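Setting up your meal plan in Brolora

Right, you've got the app on your phone and you've made an account, so let's get your first week going. I do this with new members all the time and it's quicker than it looks (put the kettle on anyway).

1. Open Brolora and tap Profile. Put in your age, height and weight. Kilos or stones, it takes both.

2. Tap Daily Goals. You'll see a calorie box and a fibre box. I leave calories on automatic and set fibre to 28 grams, but if your dietitian has given you a figure, use theirs!

3. Choose a plan length. I always say 14 days for a first go. A week is over before you've learnt where the buttons are.

4. Go to Foods I Don't Eat and tick away. Be fussy here. I forgot to tick beetroot and had it suggested at four dinners running.

Note: ticking "nuts" hides recipes with nuts in the ingredients list. It doesn't check packets for traces, so if you have an allergy you still need to read every label yourself.

5. Press Build My Plan and wait for the green bar to fill.

Now for logging meals. I lay my place before I start cooking, then log the food as I dish up, while I still remember what went in the pan.

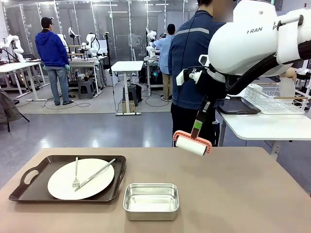
A plate, knife and fork on a brown serving tray, with a steel container alongside.

6. Tap the plus sign and search for your meal. If it's a Brolora recipe, the code is quickest: 1097 is my lentil and carrot soup, for instance.

7. Slide the portion bar until it matches what you've served. Went back for seconds? Tap the entry again and choose Add More.

8. If you own Cirkance scales, switch on Bluetooth and the weight drops in by itself. Mine needed pairing twice, no idea why.

Caution: don't use the calorie goal if you're pregnant, under 18 or have ever had an eating disorder. Turn it off under Daily Goals and have a chat with your GP first.

Stuck on step 8? Thongchai Siriwan looks after the scales questions on the members' board and he's very patient. Anything about recipes, ask for me, Albane Poulain.

Next section: shopping lists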